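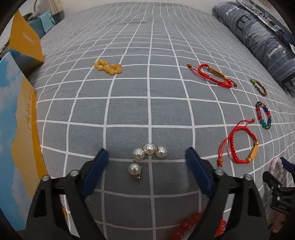

Attachment 1: pearl piece between the open fingers, gridded sheet under the work.

Home | Lists | Archive | Thread index | Log in
26 September 2023 - posted by the Visen list editor

This site uses cookies to remember your archive settings. Accept | Manage

Re: Draft 3 of the small-item handling rules, sections 4 and 6

> Section 4 says every strand item must be gripped "at a rigid element."
> Tistska has 208 logged episodes with bracelets and necklaces, and a
> good part of them have no rigid element at all, only cord or
> elastic. Do we throw those out? Also, section 6 still gives no
> limit on how many items may lie in reach at the start of a take.

No, they stay in. The wording in section 4 was carried over from the Windener bench rules, which were written for keys and cable ends. Proposed replacement:

4.2 Where an item has a bar, bead or clasp wider than the cord, close the pads on that part. Where it has none, close on the strand and tag the episode "soft grip."

4.3 Both pads must touch the item before the lift. A one-sided drag is a failed grasp and is labeled as one, even if the item ends up in the box.

Attachment 2 is for 4.2: red cord, pads closed on the wooden bead with a gold bead above and below it. The second gripper at the left has a strand of yellow beads, where any choice of bead is as good as another.

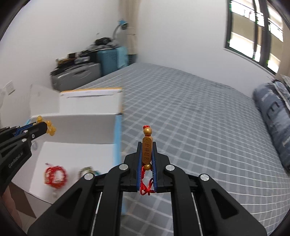
Does a two-gripper take count as one episode or two?
One episode, with a separate grasp label for each hand. The split is done at export, so operators should not stop between hands.

On section 6, I would rather not set a number. Van Hecke tried a fixed limit in November and the operators laid the items out in rows to keep track of it, which made the starts too regular. Spacing is easier to check: no item may touch another at the start, unless the take is tagged "cluttered." The cluttered share stays at 48 takes per batch of 2000.

Pad wear is still open. The draft says inspect every 3000 closures. Our ribbed strips were smooth at the tip well before that - nearly all of the wear is in the last few ribs - so I suggest a visual check at each battery change and no closure count.

Comments on 4.2 and 4.3 to the list, please. Typos can go straight into the shared copy.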